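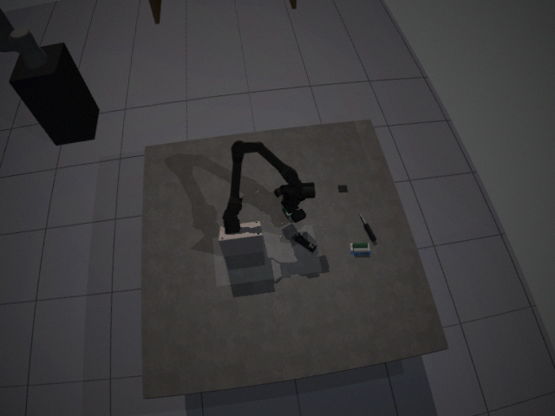

Limstead Simulated Arm Club

The Limstead Simulated Arm Club is a student robotics club that does nearly all of its work inside a simulator. I've been a member for two years and I was asked to write the club's entry for the Prurnley student wiki, so please forgive the chatty tone – I did try to write it properly and it came out sounding like a washing machine manual. Anyone with a wiki login is welcome to tidy it up.

Background

The club grew out of an evening class at Limstead that was meant to teach basic robot programming. The class had far more people than it had arms, and most of each session went on queueing. A few students started building a virtual version of the bench so they could practise at home, and by the end of the term they were spending more time on that than on the coursework (I joined just after this, so I'm going on what older members have told me). The club became official the following year and still borrows the same classroom.

The bench

Our standard room is called Brudavska, after the village where one of the founders grew up. It has a tiled floor, plain walls and one big table with a black jointed arm on a pale, boxy base. The tabletop looks like concrete or stone, a bit mottled, and people get very fond of it. Small things get laid out within the arm's half of the world or just beyond it: a screwdriver with a black handle is the one everybody remembers, and there's a flat dark grey square that new members always want to put something on.

The lighting in Brudavska is kept fairly dim. I used to grumble about this in my first few weeks, but it makes you learn to read shadows. The arm throws a big soft one across the table, and the gripper has its own chunky one underneath, and once you've got the hang of watching the gap between the gripper and its shadow you can judge height pretty well by eye. I still do it even when the numbers are up on the screen!

Club tasks

Most evenings are built around a single task. The usual ones are:

Pick and place. Choose an object, lift it, set it down somewhere sensible. Everyone starts with this and everyone thinks it'll be easy.

Tidy up. Several items are scattered and you have to gather them in one area without knocking anything off the table.

Line up. The screwdriver has to end up parallel to the table edge. Long thin things are a pain, as they like to swing round in the grip, and I once spent a whole evening chasing the handle in circles.

Blind swap. One member sets the positions and another writes the program without looking at the view. Very silly, very popular.

You can drive the arm by hand or write a script for it. Beginners are nudged towards driving by hand first, which I think is right. You get a feel for where the elbow wants to go, and then your scripts stop trying to fold the arm through its own base.

The Solberg Round

The big event of the year is the Solberg Round, a friendly contest between us and the Prurnley club. Each team gets the same starting layout and has 900 seconds to finish a list of jobs. Points come off for collisions and for dropped objects, and a small bonus is given for readable code (hotly argued over, every single time). The round held on March 27, 2021 was done entirely from people's bedrooms and kitchens, with 18 entrants. It was my first one. My script ran beautifully right up to the second object, then sat there waiting for a signal I'd spelt wrong.

Prurnley won that year, and they have a mug to prove it.

Joining

Membership is open to any student at Limstead and there's no need to have coded before. A fairly ordinary laptop will run the simulator if you turn the shadow quality down a notch, though you do lose some of that nice depth trick I mentioned. New members get a copy of Brudavska on their first evening and are free to move things about, repaint the walls or build a room of their own. Most people do all of that in the first week and then come back to the standard one, as it's what the contest uses.

Sessions run in term time only. Bring a charger, because the sockets by the window don't work.

See also

Prurnley Robotics Club
Solberg Round scoring rules
Brudavska (room file)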